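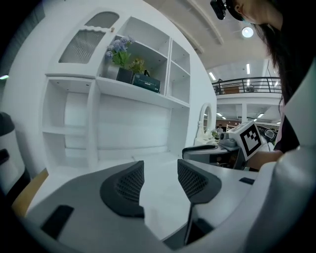

Maj-Britt Viklund räumt seit elf Jahren anderer Leute Wohnungen auf. Gelernt hat sie Buchhändlerin, und wer ihr eine Weile zuhört, merkt das noch. Sie spricht von Regalen wie andere von Räumen. Zum Gespräch kommt sie am Montag um kurz nach neun, stellt die Tasche ab und will zuerst über Schränke mit Glastüren reden.

«Die Leute kaufen so einen Schrank, weil er hübsch ist», sagt sie. «Und dann kommt hinter das Glas alles, was keinen Platz hat.» Strukturiertes oder mattiertes Glas verzeihe zwar viel, man erkenne dahinter nur Umrisse und Farben. Aber auch die machten einen Raum unruhig. Sie rät, hinter die Tür nur eine Sorte zu stellen, Geschirr oder Bücher oder Wäsche.

Mit offenen Fächern ist sie strenger. Bei ihren Kunden lässt sie grundsätzlich welche leer. Das gibt regelmäßig Streit. «Ich hatte einen Herrn, der hat mir nachgerechnet, was ihn das leere Fach kostet. Der Schrank hat 400 Euro gekostet, er hat durch die Fächer geteilt.» Sie hat das Fach trotzdem leer gelassen. Eine Woche später lag Post darin.

Viklund arbeitet mit Valter Hovland zusammen, einem Tischler, der weiße Schränke aufarbeitet und ergänzt. Die beiden haben das kleine Büro Serell gegründet, zwei Zimmer über einer Reinigung. Hovland kümmert sich um Scharniere, Knöpfe und Rückwände, sie um den Inhalt. Im vergangenen Jahr waren sie in 83 Haushalten.

Nach Pflanzen im Regal gefragt, überlegt sie länger. Echte stellt sie ungern in ein Fach. Es ist dort meist zu dunkel, und beim Gießen läuft etwas daneben. Gegen künstliche hat sie nichts, auch wenn sie das früher anders gesehen hat. «Eine blaue Kunstblume in einem schwarzen Topf ist völlig in Ordnung. Man muss sie nur abstauben, und das macht kaum jemand.» Sie nimmt dafür einen trockenen Malerpinsel. Vor die Pflanze dürfe ruhig noch eine Schachtel, sagt sie, für Kabel, Batterien, Ersatzschlüssel. Sie selbst benutzt flache Kartons mit Deckel.

Und der Spiegel? Einen kleinen Standspiegel stellt sie am liebsten neben den Schrank auf eine eigene Fläche, mit höchstens einer Sache daneben. Im Fach sei er zu tief, man müsse sich bücken. Helle Flächen mag sie, warnt aber vor dem Putzen mit Scheuermilch. Lackierte Türen mit geschwungenem Rahmen wischt sie mit lauwarmem Wasser und einem Tropfen Spülmittel, die Rillen mit einem Wattestäbchen.

Für eine Wohnung mit zwei Zimmern rechnet sie sechs Stunden. Mehr schafft man ihrer Meinung nach an einem Tag nicht, danach werden die Entscheidungen schlecht. Weggeworfen wird am ersten Termin gar nichts. Was gehen soll, kommt in Kisten und bleibt bis zum zweiten Termin im Flur stehen. «Einmal waren das über 300 Zeitschriften. Die Kundin ist jeden Morgen daran vorbeigegangen, und beim zweiten Mal hat sie zwei behalten.»

Zu Hause hat sie selbst nur einen Schrank mit Glastür, ein Erbstück ihrer Tante. Darin stehen Gläser, und zwei Fächer sind voll mit Kochbüchern, die sie seit dem Umzug im Dezember sortieren will. Hovland hat ihr angeboten, den Knopf zu erneuern. Bisher hat sie ihn nicht gelassen.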